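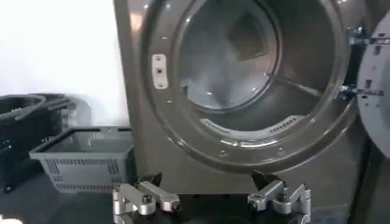

Rusach has announced a new walker kit for its Kruger range, and the company would like you to believe it is the biggest thing to happen to the line in years. The box holds 161 parts and builds one of two versions, a gun carrier or a recovery vehicle. The hull is new. So is the cockpit hatch, a thick round ring with little dimples set around its face, and anyone who has stood in front of a gray front-loading laundry machine with the door open will know the look. Some people on the forums like it. I'd want to see it painted first.

The old walker came with 149 parts, so the increase is 12, and eight of those are spare ammunition boxes. Rusach's announcement calls this "a complete rethink." The legs look very familiar to me, right down to the awkward ankle joint that had to be pinned if you ever planned to move the thing across a table.

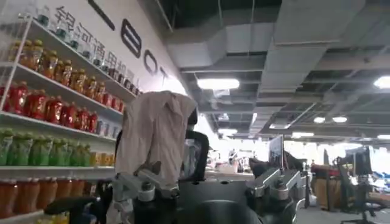
Designer Sirkka Koskela says the ankle has been recut and now holds a pose without pinning. That would be welcome, though the same claim was made for the Birora crawler, and plenty of those are still leaning to one side on people's shelves. No sprue photos have been shown. The three studio shots released so far all have the walker standing straight up, feet flat.

There are no crew figures for the recovery version, either. You get one driver with a choice of two heads – both wearing helmets – and an empty seat beside him.
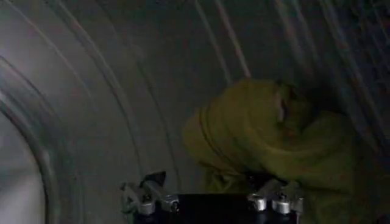 Raised lines curve across the inside of a steel drum.

Lwazi Mkhize, who runs the Linix painting league, has already said the new walker will be allowed in league games from October. He hasn't seen the kit. "If the base is the same size, I don't see a problem," he said. Rusach has not given a base size.
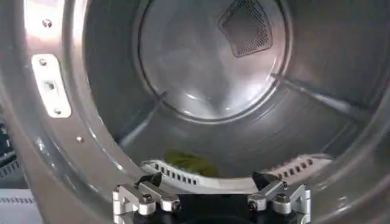

Price and release

Preorders open in October. Rusach has not named a price, and Chantelle Mabaso, who handles store orders for the company, would only say it will be "in line with comparable kits." The old walker is already gone from the online store.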